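Drornuvik (crater lake seen from orbit)

Drornuvik is a near-circular lake in a cold upland basin, best known from pictures taken by crews in low Earth orbit.
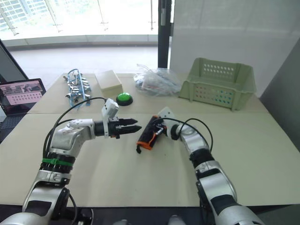
Why does the lake show up so well from space?
Its ice stays pale and smooth long after the snow on the hills round it has gone patchy, so it stands out as a white disc on dark ground. In summer it goes the other way, dark water in a lighter ring of gravel.

Name and location

The name is used for both the lake and the shallow basin it sits in. Older maps have Drornuvik Water, dropped later. Nearest settlement is Clalliscombe, on the south side, reached by a single track road. A second, smaller lake, Tully, lies to the east and drains into it by a short stream. The two are often mixed up in picture captions, Tully being the one shaped like a bean.

Origin

Long taken for a glacial lake. The idea that it was an impact crater came from the geologist Maj-Britt Fagerlund, who noticed how round the shoreline looked in orbital pictures and went to look at the rocks. She found shattered stone along the north shore and wrote it up in a short paper. Not everyone agreed. Ottar Sandberg held that frost could break rock in much the same way and that a round lake proves nothing by itself. The argument went on for years, mostly in letters.

Drilling under the lake bed later brought up a core with melted and re-set rock in it, which settled it for most people. Sandberg accepted the crater but not the age. The age is still open. Estimates differ a lot depending on the method and no figure is given here.

Size

The basin is 3 km across, rim to rim, measured on the long side. Deepest point of the lake is 75 m, near the middle but a little to the north. The rim is worn down nearly everywhere and is hard to see from the ground, people walk over it without noticing. From above it shows as a faint second ring outside the water, clearest with low sun.

Photography from orbit

Crews shoot the lake by hand through a window, with a long lens. The pass is short and the lake is small, so many of the pictures are soft or off centre. Cloud is the main trouble. Low sun in January gives the best view of the rim but also the fewest clear passes.

The orbital pictures are listed in the Aneton catalogue, which was started by Fanni Katona and now holds 2309 entries for the wider upland, 26 of them with the lake as the main subject. Each entry has the sun angle, lens and direction of view. The place names in the early entries are not reliable, and a good few marked Drornuvik are really Tully. Katona's corrections are kept on a seperate list.

The best known picture is one taken on Mar 5, 2024, with the lake fully frozen and a long crack running across it from shore to shore. It was passed round widely online, often flipped left to right. The crack was taken by some readers for a road. Ylva Dalen, who studies lake ice, put it down to a sudden cold spell pulling the ice apart, and used the picture in a later study on how such cracks form. Her study compared it with ground readings from the south shore.

Colour

Summer pictures sometimes show a green edge on the west side. This is algae in the shallows. Some pictures show the whole lake as bright blue, but these have usually had the colour pushed up afterwards. The catalogue keeps the untouched version where there is one.

Other uses

The lake has been used as a check point for satellite cameras, the sharp line between ice and dark shore being handy for testing focus. Liv Vik described the method, along with its main weakness: the shoreline shifts a bit when the water level is high in spring, so dates have to be matched. Less used now, as flat paved targets elsewhere are easier.

Access

Open to walkers all year. The road from Clalliscombe isn't cleared in winter. Rock collecting on the north shore is not allowed without a permit, though loose stones from the stream bed may be be picked up.

See also
Aneton catalogue
Tully (lake)
Lake ice
Impact craters in orbital photography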